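The Fourth Bun

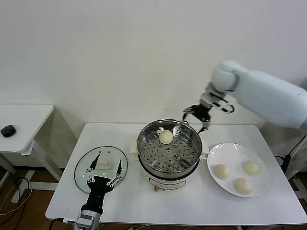

Guoqing Tang had been told that the job was in artificial intelligence, and he had told his mother so, and his mother had told everyone in Jenville. It was now his second month and he had spent most of it moving buns.

He moved them by way of the robot. The company, Stisex, had rented the upper floor of a building that used to sell bathroom fixtures, and had painted it white, and had filled it with white tables. Guoqing stood behind a partition with a rig strapped to his arms. When he reached, the robot reached. When he sneezed, the robot did something that had to be deleted.

The task on his sheet was called Steamer Unload. Lid off, lid on table, bun to plate, next bun, until no bun remained. Each complete run was an example. The system would look at the examples and learn from them how a person empties a steamer, and then, according to the founder, it would know what care was. The founder worked from Huldale and had not met the buns.

The target was 1447 examples. Guoqing had 697.

"You hesitated on that one," said Yu-na Bang, from the review desk.

"I was thinking."

"It'll learn that. It'll stop over the pot and think."

"Would that be so bad?"

"The customer is a cafeteria," said Yu-na.

She had a chair, which put her above him in rank. She watched every run after he made it and sorted them into good, usable and bad. Good meant good. Usable meant bad. Bad meant that a bun had gone on the floor and that somebody had stepped on it, and this had happened more often than the weekly report suggested.

He had three buns on the plate and one left in the basket, toward the back. The fourth bun was always the one. By then his shoulders hurt, and the far side of the basket called for an angle that his own elbow could manage and the robot's would rather not. He opened the gripper over the rim and held it there.

"You're hesitating again."

"I'm lining it up."

"You're lining it up with the wrong side of the pot."

She was right. He had come down over the rim with one fingertip in the basket and the other out, as though he meant to steal the steamer itself. He looked at it through the headset. Four fingers would have been nice. He did have more of them on the left, on the fancy black hand, but that hand was on lid duty, and the sheet was firm about hands keeping to their duties.

"What if I went in with the left?" he said.

"Then it isn't Steamer Unload. It's Steamer Unload, Variant, and there's a form."

"Who reads the form?"

"I do," said Yu-na. "I'd turn it down."

He backed off, moved inward, closed the gripper and got the bun. It came up with a dent on each side, like a pillow somebody had been sad into. He carried it over the rim, past the handle, and set it down with the other three. It stayed. He brought both arms home and pressed the pedal that ended the run.

"Good," said Yu-na.

"Good good?"

"Good. 698."

He took the headset off and went around the partition to put the buns back, this being the part of the job they hadn't automated and had no plans to. All four buns went into the basket. He varied where, per the sheet, so that the system wouldn't conclude that buns grew in fixed positions. The lid went on. He had reset this table so many times that he had started doing it at home. His mother had called in the middle of dinner once and he had put the lid back on the rice without taking any.

"Do you ever wonder what it's learning?" he asked. "Besides the buns?"

"No."

"It's got 698 goes of me. It only knows me. If I've got a bad habit, that's a fact of nature as far as it's concerned."

"You have a bad habit," said Yu-na. "You tap the rim."

"I don't tap the rim."

She turned her monitor around. She played him a run, and then another, and then one from his first week. In each of them the gripper came in over the steamer, went down, and on its way gave the steel edge one small knock, like a man stopping at the door of an office.

"Huh," said Guoqing.

"It's in 218 of them."

"You counted?"

"It's my job to count. I marked them usable."

He watched it again. He knew where it came from, too. His grandmother had run a bun stall and she had knocked on the steamer every time before she reached in. As a child he had asked her why, and she had said it was to let them know she was coming. He had not thought of it in years, and as far as he knew he had never done it to a pot in his own kitchen.

"Should I stop?"

Yu-na considered this. The proper answer was in the guidelines, on a page she had written. It said that demonstrators should avoid motions without a purpose.

"Woo's running the first trained version tonight," she said. "See what it does."

Woo came up at six with a laptop and a sandwich, and did not look like someone about to witness the dawn of anything. He loaded the model. Guoqing reset the table and stood well back, with his arms hanging, feeling oddly undressed without the rig.

The robot lifted the lid and put it down more or less on the table. Then it paused, for quite a while.

"Is it stuck?" said Woo.

"It's thinking," said Yu-na, and looked at Guoqing.

The arm came over the steamer. It lowered itself toward the rim and gave it one small knock. Then it closed its gripper firmly on nothing, some distance from the nearest bun, lifted the nothing out with great tenderness, and laid it on the plate.

Woo ate some sandwich. "What was the tapping?"

"Contact check," said Yu-na. "Before the grasp. It's a technique."

"Oh, nice," said Woo, and wrote that down. "And the bun?"

"The bun needs more data."

The robot went back for a second helping of nothing. It knocked first. Guoqing had the feeling that he ought to send somebody a card.

"How much more data?" he said.

"Same as this morning," said Yu-na. "Minus the two you did after lunch." She had already turned her monitor back around, and she was going down the list of his old runs, changing usable to good.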